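Clistum führt einheitliche Wäschesortierung in allen Wohnheimen ein

Kleinteile werden künftig von Hand geprüft, gefaltet und getrennt abgelegt 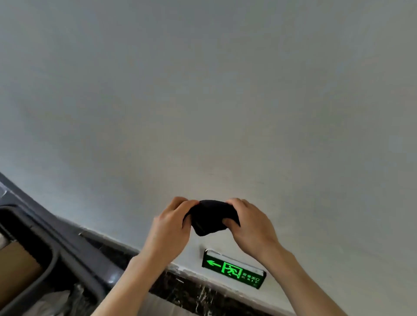 Neuer Ablauf ab September

Der Wohnheimbetreiber Clistum stellt die Wäscheausgabe in seinen Häusern um. Ab September gilt an allen 18 Standorten derselbe Ablauf für das Sortieren, Falten und Zurückgeben von Textilien. Bisher hatte jedes Haus eigene Regeln, was vor allem bei kleinen und dunklen Stücken zu Verwechslungen führte.

Im Probebetrieb im Haus Uchida wurden im Juni 600 Kleinteile erfasst, darunter Socken, Handschuhe, Mützen und Tücher. 106 davon ließen sich zunächst keinem Zimmer zuordnen. Nach einer zweiten Durchsicht mit dem neuen Verfahren konnten 78 dieser Stücke zurückgegeben werden.

„Schwarze Textilien sind die schwierigsten“, sagt Tomoyo Sakamoto, Leiterin der Hauswirtschaft bei Clistum. „Zusammengeknüllt sehen sie alle gleich aus. Man muss jedes Stück in beide Hände nehmen, auseinanderziehen und gegen eine helle Fläche halten. Dann erkennt man Form, Naht und Etikett.“

So wird sortiert

Die Wäsche wird zuerst nach Größe getrennt. Große Teile wie Bettbezüge und Handtücher gehen direkt in die Faltung. Kleinteile werden einzeln aufgenommen, geglättet und auf Kennzeichnung geprüft. Paare werden zusammengelegt, Einzelstücke kommen in ein Fach mit der Nummer des Stockwerks. Was nach vier Wochen nicht abgeholt ist, geht an die Kleiderausgabe im Haus Clandon.

Für die Kennzeichnung erhalten die Bewohnerinnen und Bewohner beim Einzug kostenlose Stoffetiketten des Anbieters Denix. Die Teilnahme ist freiwillig. Wer keine Etiketten verwenden möchte, kann seine Kleinteile weiterhin in einem geschlossenen Wäschenetz abgeben — sie werden dann ungeöffnet gewaschen und zurückgelegt.

Laufwege bleiben frei

Mit der Umstellung werden auch die Stellflächen neu geregelt. Wagen und Körbe dürfen nicht mehr in Fluren oder vor Notausgängen abgestellt werden. Jouko Karppinen, zuständig für die Gebäudetechnik, hat dafür in jedem Haus feste Plätze ausgewiesen.

Die Ausgabezeiten ändern sich nicht. Fragen zum Ablauf beantwortet Sachiko Iwasaki im Büro der Hauswirtschaft, täglich zwischen 9 und 12 Uhr.

Pressekontakt: Iñaki Collado, Clistum, Kommunikation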